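Setting up the tray-to-oven task on the two-arm bench

Page maintained by Huia Tapsell for the Grondano student robotics club. Read the bench safety sheet first. It covers the stop button, hair, sleeves and who may stand inside the marked line.

What the task is

The arms have to move sliced food from a foil tray to the rack of a toaster oven and then close the oven door. The right arm does the picking. The left arm handles the oven. Teams of 2 take turns, one person driving and one keeping the log.

Before you switch on

Cover the table with a single sheet of brown paper. Tape the back edge only. The paper gives the cameras a dull, even background and hides the shine of the white top.

Put the toaster oven on the right half of the paper and turn it so that the door faces towards the front left. Leave it unplugged for all practice runs. The task is scored on handling and no heat is needed at any stage.

Step 1. Bring up the arms

Power on the right arm, then the left. Wait for the green light at each base. If a base stays dark for more than a minute, switch off at the wall and check the connector before trying again. Load the Flinaveo profile called "tray". The older "cups" profile has a lower speed limit but the wrong finger width, and it will crush soft slices.

Step 2. Place the tray and plate

Set the foil tray lengthwise, running from back to front, to the left of the oven. Lay the slices in one overlapping column. The pink plate goes flat on the paper behind the tray, where the forearm can pass over it. Mark both positions lightly in pencil.

Step 3. Lower the right gripper

Open the oven door fully by hand. Park the left gripper, fingers open, just above the back top edge of the oven. Now bring the right gripper down over the tray in small moves until the fingers are beside the slices. Stop there and look at the cable from the forearm. It may cross the tray but must not be pulled tight. 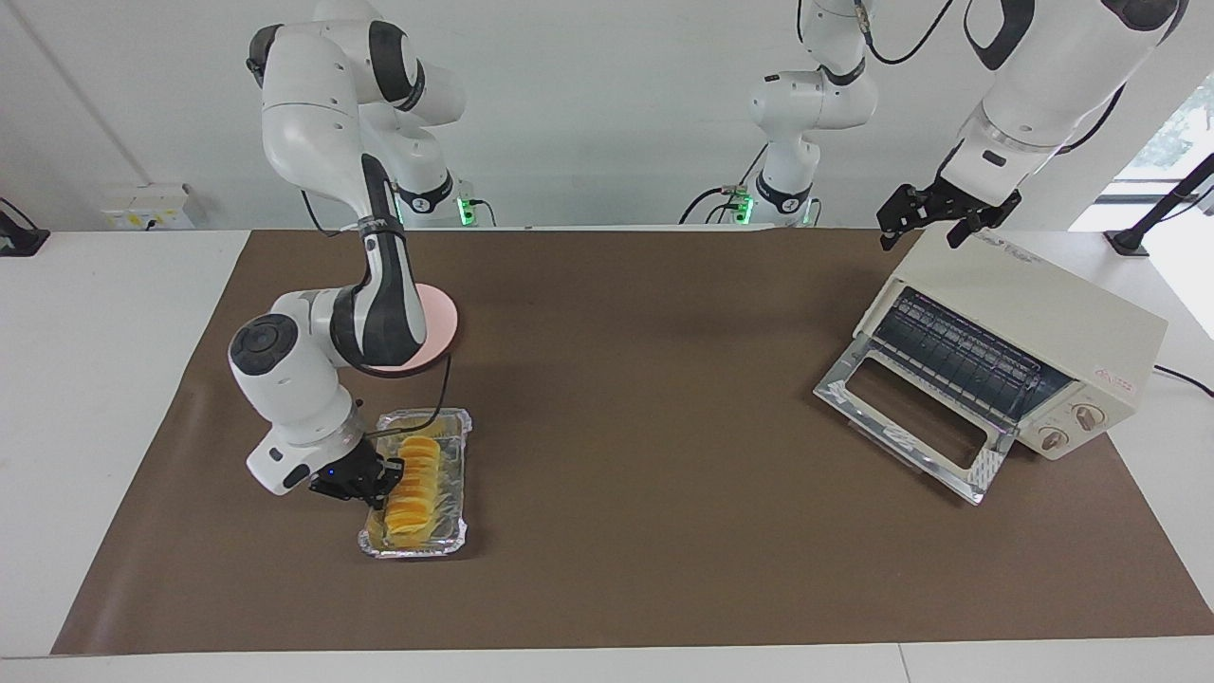 Step 4. Pick and transfer

Close the fingers slowly on the front slice. Lift straight up by 4 cm before moving sideways, or the fingers will catch the rim and drag the tray. Keep the wrist level until the slice is past the open door. Release just above the wire rack.

If a slice tears, log it as a drop and carry on with the next one. Do not reach in to tidy the column while the arms are live.

Step 5. Close the door

Withdraw the right arm completely. Bring the left gripper round to the front, place it under the door and push up in one movement. Pressing on the glass costs points.

Logging

Record the profile, the driver, the number of drops and the stop reason. Save the file to the Rastier folder before the next team starts.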